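Simulate first, then buy the arm

Sep 30, 2024

Most home robot builds start with a shopping cart. Mine did too, and I think it's the wrong order.

In July I cleared a bench at Pitport, the shared shop in Cledton, and started on a two-armed kitchen helper. I had 11 servos before I had a plan. Three of them went back. The shoulder bracket I cut could not clear a cabinet side, and I learned that with a drill in my hand.

So I stopped and spent nine evenings building a kitchen in software — counter, toaster, a shelf with a bottle on it. People at the shop call this playing video games. I disagree. Moving a wall in a model takes a minute. Moving a bolted base took me a whole Saturday.
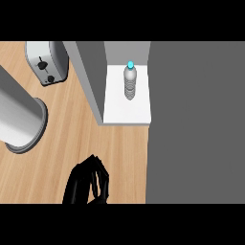
Top view of the simulated kitchen, with the gripper below the bottle shelf.

A model won't tell you how a cable snags or how a cheap gearbox sags, and I don't trust it for grip force. For reach and clearance I trust it more than my tape measure. Shops that lend out tools should keep one decent computer next to the band saw and let people book it the same way.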